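会社概要

オリエー(Ollier)は、ブラウザで遊ぶ多人数オンラインゲームのサーバーを預かる会社です。ゲームは作っていません。作る人たちが寝ているあいだ、サーバーが落ちないように見張り、落ちたら起こし、起きなければ叩く。そういう地味な商売を8年続けています。

創業のきっかけは、宇宙交易ゲーム「Stornen」の運営終了騒ぎでした。残っていたプレイヤーはほぼ60人。採算という言葉からもっとも遠い人数ですが、その中に回線とサーバーに詳しい暇人が何人か混じっていたのが運の尽きで、権利者と話をつけ、運営を引き継いでしまいました。同じことを頼んでくる開発元が続けて現れたため、仕方なく会社にしたというのが正直なところです。

現在お預かりしているワールドは149。大きなところでは釣りと領地争いを同時にやらせる「Foley」があり、週末の夜には4,000人が同時に接続します。釣り人と領主の仲は良くありません。苦情は両方から来ます。 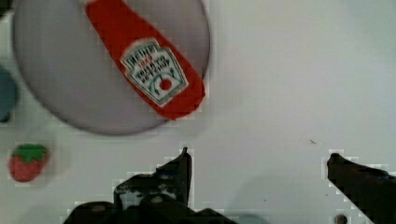
障害対応の窓口は24時間開いています。深夜の当番は交代制で、希望者が多い月と、まったくいない月があります。大型アップデートの集中する10月は後者です。お問い合わせには必ず人間が返信しますが、午前4時の返信は文面がいくらか短くなります。ご容赦ください。

障害報告は隠さず公開しています。原因が当社の設定ミスだった場合は、そのまま「設定ミス」と書きます。以前「想定外の複合的要因」と書いたところ、Foleyの掲示板で三日ほど流行語にされました。

自社開発の監視ツール「Zundley」についてもよく聞かれます。接続数や遅延の変化を見て、おかしければ当番の端末を鳴らす道具です。見た目は初期のころからほとんど変わっておらず、画面の配色については社内でも擁護する者がいません。外販の予定もありません。説明書を書く者が決まらないからです。

採用は不定期です。応募条件はLinuxサーバーの運用経験と、ゲームのプレイヤーに怒られた経験、または怒った経験。最後の条件は冗談のつもりで載せたのですが、応募書類でいちばん熱心に書かれる欄になったので残してあります。

サービスの引き継ぎや移設のご相談は、お問い合わせフォームからどうぞ。終了告知を出す前にご連絡いただけると、こちらの仕事がだいぶ楽になります。出したあとでも伺います。

最終更新:2023年3月31日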